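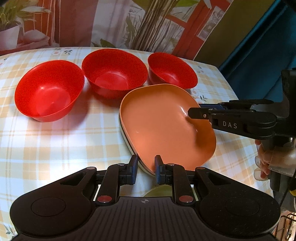 Ellness Home > Kitchen > Cupboards and Drawers

How to Nest a Mixed Set of Plastic Bowls So They Come Apart Again

If you own one matching set of bowls, all bought on the same afternoon, you can probably skip this page and go have a cup of coffee. This one is for the rest of us, with a few bowls in one color, a dish or two in another, some round and some squarish, and a cupboard door that has to be closed with a hip. I put off doing mine for most of a summer (it was August before I got to it), and then it took me less time than the dishes do.

You'll want a table with a cloth on it. Plastic skates around on a bare tabletop, and a cloth keeps the noise down too, which matters if somebody is napping. Any old cloth will do. Mine has flowers on it and has seen a great many birthday cakes.
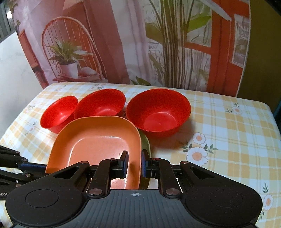

Start with the round ones, as they're the easy part. Set them out right side up with the rims close enough that you can compare them, smallest at one end and largest at the other. Don't trust your eye from across the table! A deep bowl and a wide bowl can fool you completely, and the only sure way is to lower one into the other and see where it stops.

The squarish dishes go in a group of their own for now. A rounded-square dish will often sit on top of a round bowl without going down into it, and if you force it you end up with two pieces that have to be pried apart over the sink. Put it with the others of its shape, and we'll come back to it.

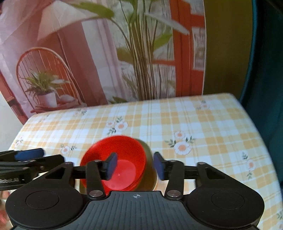
From the Ellness kitchen desk
Filed under: Cupboards and Drawers
Reading time: 5 minutes

Now for the nesting itself, and I hope you'll forgive me for going slowly, because this is where I used to go wrong.

Step 1. Check that everything is dry
Run a dish towel around the inside of each bowl and then around the outside of the base, where there is usually a little ring that holds water. Two damp plastic bowls pushed together will hang on to each other like nobody's business. If they've just come out of the dishwasher, leave them on the table until after lunch.

Step 2. Build the round stack
Put the largest bowl down first. Hold the next one by the rim, lower it in, and let go when it touches. Don't press. It should be able to turn freely when you give it a little twist. If it doesn't turn, take it out and try the next size down, and start a second stack with the one that stuck.

Step 3. Build the square stack
Same idea, only now the corners have to line up. I turn each dish a little back and forth until I feel it settle. When two are the same size exactly, I lay a folded paper napkin between them. A strip of shelf liner is nicer if you have some. I use the Tawhiri kind, cut to 6 inches, and one strip has lasted me ages.

Step 4. Find a place for the tall pieces
Cups, canisters and anything else with straight sides will ruin a good stack if you drop them in the middle. They tip, they wedge, and they make the whole thing too tall for the shelf. Stand them beside the bowls. If you're truly short on room you may put one inside the top bowl, provided you can still lift it out with one hand.

Step 5. Try it before you put it away
Pick up the whole stack and set it down again. Then pull out the bowl you use most. If that means taking out four others first, move it nearer the top, even though it spoils the order a bit. My own most-used bowl is a Grila that holds roughly 1000 milliliters, just right for pancake batter, and it rides on top of everything where I can grab it in the morning before my eyes are properly open.

If two bowls are already stuck
Stand the bottom one in warm water (warm from the tap, please, never boiling) and put a few ice cubes in the top one. Wait a few minutes and twist gently. A drop of dish soap run around the rim helps with the stubborn ones. Please don't go at them with a butter knife. I have a scratched bowl to show for it.

What about lids?
Lids live somewhere else in my house. I stand them on edge in a Cavomus rack at the side of the cupboard, biggest at the back, and any lid that hasn't matched a bowl by the end of the sorting goes in the craft drawer, where it makes a perfectly good paint palette.

Once the table is clear, shake the cloth out over the back step and wipe down the shelf before the stacks go in. Squares on the left in my cupboard, rounds on the right, and the tall things by the hinge.

More in Cupboards and Drawers: Lining a Deep Shelf, What to Do With Single Mugs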